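Putberg Introduces Robot Arms on Returns Benches at Darotdale Site

Staff roles revised as sorting of small goods is shared with machines

Darotdale, 21/08/2022

Putberg has begun using robot arms on the returns benches at its Darotdale distribution center, the company announced. The change affects the small goods section, where returned items are unpacked, checked and placed in trays before going back into stock. Eleven benches in the section will be converted under the plan. Work on the first 3 is complete, and the remainder will be converted in stages.

The small goods section handles items that can be lifted with one hand, including toys, kitchen tools, stationery and short cables. Until this summer, every item was picked up, turned over, checked against the return slip and set down by an employee. The company said this pattern of work, repeated through a full shift, had been the most frequent subject of comment in its yearly staff survey, with sore wrists and shoulders mentioned more often than any other complaint.

Under the new arrangement, each converted bench is shared by one employee and one arm. The employee opens the parcel, reads the return slip and decides whether the item is fit for sale. The arm then picks the item up from the tabletop and moves it to the correct tray. Items that the arm cannot hold are left on the table for the employee to place by hand.

The company stated that no positions in the section will be removed as a result of the project. Employees who worked on the old benches have been offered the same hours at the same rate of pay, and the title of the post has been changed from returns sorter to returns inspector. A revised job description was issued to all staff in the section before the first bench was converted. Employees who do not wish to work beside an arm may ask to move to the large goods section, where no automation is planned.

Training lasts 11 working days. The first part is given away from the benches and covers safe distances, the stop button and the meaning of the signal lights. The second part takes place at a bench with an instructor present. Employees learn how to lay an item so that the arm can reach it, how to clear the table after a missed pick, and how to record a fault. They are also shown how to halt the arm at any time and are told that they do not need permission from a supervisor to do so.

The bench system, known as Losto, was adapted for the site by the company's own engineering office at Văn. Engineers from that office have been present in Darotdale since the conversion began and will remain until the end of September. Part of their task is to teach the arms to deal with goods that bend or slide. Boxes and rigid toys were handled with few problems in early trials, the company said, while soft packaging and loose cable proved more difficult. A cable may be picked up at one point and catch on another, and its shape on the table is different each time.

For this reason, sessions are being held in which staff and engineers work across the same table. Objects are laid out, the arm is brought into position, and the result is recorded before the next attempt. Each arm carries a small camera close to its gripper, so that the engineers can review the approach from the point of view of the machine.

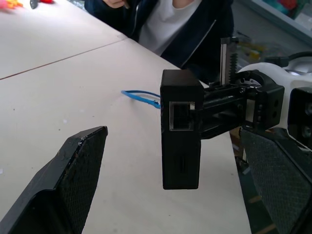

Experienced sorters have been asked to take part in these sessions because they know which goods cause trouble. Their suggestions have already led to changes. The height of the tables was adjusted after staff pointed out that the first setting suited the arm but made it awkward to lean across. The order in which goods are presented was also revised, with cables now handled as a separate group at the start of a shift.

Time spent in the sessions is paid at the normal rate and counts toward the training period. Records from the sessions are used to improve the system and will not be used to measure the speed of any member of staff, according to the terms agreed with employee representatives at the site. The same terms provide that output targets for converted benches will not be set until all eleven have been in regular use for 30 days.

The representatives have asked for two further points to be settled. The first concerns noise, which some employees find tiring when several arms are moving at once. Readings are to be taken at each converted bench and shared with staff. The second concerns breaks. On the old benches, employees were able to pause briefly between parcels, and there is concern that a steady machine pace could make this harder. The company has confirmed that the arm waits for the employee to release each item — it does not call for the next one — and that the present break schedule will be kept.

Cleaning and basic upkeep of the arms will also be done by section staff who volunteer for the duty and complete an additional course. The work includes wiping the grip pads, checking for worn surfaces and reporting loose screws. Repairs will stay with the engineering office. A pay supplement applies to the duty, and the first places on the course have been filled.

Putberg said that it will review the arrangement once the final bench is in service. The review will consider injury reports, staff comments and the share of items still placed by hand. A summary will be posted on the notice boards in the Darotdale canteen and supplied to employee representatives at the company's other sites.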